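**Budget for second gripper set?**

**luik_62** · Jul 21, 2022
We have 2466 euros left for equipment. I want to buy a second pair of hand-held grippers from Grikska, and spare cables from Prenska.
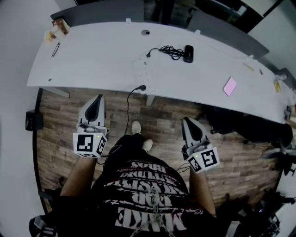
My plan is to keep up to 210 for repairs — is it enough?

**Nondby**
No. One pair cost us 1000 and the repairs came in May already. Keep more.

**c_iyamu**
I don't agree with Nondby. Spare finger pads are cheap. Ask for the shipping price first.

**luik_62**
Thank you both, I will write to them.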